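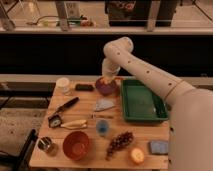
Personalized glassware gets a check before it leaves Pistgate, and the sheet below is the one we use for mugs, milkshake glasses and boxed pairs of wine glasses. I rewrote it because the old one could be filled in from a chair. A checkbox that says "glass OK" tells me somebody owns a pen. Pick the surface first. Slatted pine, like the table with the purple bowl on it, is pleasant to look at and I would still refuse to judge a wine glass foot on it. Use the flat inspection board, every time, and say so on the sheet.

Gift glassware: pre-dispatch inspection
Site: Pistgate engraving room
Inspected by: Hefin Owen
Comments by: Nerys Wynne
Date: 17 Jun 2025
Batch: 93 pieces, mixed, blanks from Sharifi

SECTION A. BLANKS AS RECEIVED

Outer cartons undamaged
Result: Yes
Comment: The cartons were fine. I don't put much weight on that. We have had perfect cartons full of crumbs.

Rims checked by gloved fingertip, full circle
Result: Yes, with rejects
Comment: 4 milkshake glasses pulled for nicks at the lip. Sharifi calls these "within finish tolerance." Somebody is going to put their mouth on it. Rejected, and credit requested.

Handles on mugs free of cracks where they join the body
Result: Yes
Comment: Hefin wrote "looks good." Looks good under what light? Lamp on, mug turned, both joins. Redone while I stood there, and they passed.

Supplier paperwork matches the product in the box
Result: Partly
Comment: The sheet for the mugs says dishwasher safe. The sheet for the same mug last October said hand wash only. Same shape, same stock code. Until Sharifi explains, our card says hand wash.

SECTION B. ENGRAVING ROOM

Extraction running before the first piece goes in
Result: Yes
Comment: The switch was on. Check the airflow at the hood with the paper strip, too. A light on a panel is only evidence that the light works.

Engraver lid closes fully and the interlock stops the job when it's lifted
Result: Yes
Comment: Tested on scrap. Please don't test it on a customer's anniversary date again.

Eye protection worn
Result: Yes, when I was in the room
Comment: Draw your own conclusions.

Floor swept for glass, including under the bench
Result: No
Comment: Under the bench had been missed. Bleddyn Bellis swept it during the visit. Broken glass goes in the rigid bin with the lid, never in a bag.

Jeltent marking paste capped and dated
Result: No
Comment: One tub open, no date. The label on the tub promises a "permanent, food-friendly" mark. I have asked for the test report twice and been sent the brochure twice. No paste inside the drinking area or near the rim until I have seen something with results in it. 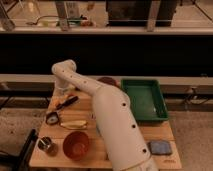
Page 4

SECTION C. FINISHED PIECES

Name and message match the order, letter by letter
Result: Yes, with rejects
Comment: Read it backward, last letter first. Mali Wynne found a "Cathrine" this way after two people had passed it. The order really did say Catherine. I checked, as customers do misspell their own relatives.

Engraving stays clear of the rim and the base edge
Result: Yes
Comment: One wine glass was close. Measured with the card gauge and passed. I would have liked it lower.

No loose grit in the engraved area
Result: Yes, after a second rinse
Comment: The first rinse was done in a hurry. A dark cloth wiped over the lettering shows what's left. A white cloth shows nothing and makes everyone feel better, so the white cloths have gone.

Glass stands level on the flat board
Result: Yes, with rejects
Comment: 4 wine glasses rocked. I was told they would "settle." Glass does not settle. Replaced from stock, which means the partner glass in each pair has to be compared again for height and color.

Warm water check on sample mugs
Result: Yes
Comment: 7 mugs sampled, no cracks heard or seen. It's a small sample and I wouldn't want it quoted in an ad. Hot water from the tap is as far as this test goes. It says nothing about boiling.

SECTION D. PACKING

Inner box grips the glass with no movement when tilted
Result: Partly
Comment: The mug box is good. The wine pair box lets the stems travel if the tissue is skipped, and the tissue gets skipped when it's busy. Prorcombe say they can supply a molded insert. They also said that last October.

Care card included and correct version
Result: No
Comment: Old cards were still in the rack. The old card says "suitable for all hot drinks," a sentence I can't trace to anybody. Remove and recycle.

Sweets, ribbon and other extras packed apart from the glass
Result: Yes
Comment: Fine. Loose candy inside a milkshake glass looks cute on the website and hides chips at the bottom. If marketing wants it back, marketing can come and run a finger round the inside.

Fragile label on the shipping carton
Result: Yes
Comment: Apply it. I have never seen proof that it changes how a carton is thrown.

ACTIONS

Sharifi: written answer on dishwasher use and on the lip nicks. Owner: Nerys Wynne.
Jeltent: actual test report, or the paste goes back. Owner: Hefin Harries.
Prorcombe: sample insert in our hands before the next batch of pairs. Owner: Mali Wynne.
Under-bench sweep added to the closing routine, initialed by whoever did it. Owner: Bleddyn Bellis.

Batch released: Yes, less rejects. Wine pairs to go out double tissued.

Signed: N. Wynne
Countersigned: H. Owen ("under protest about the white cloths")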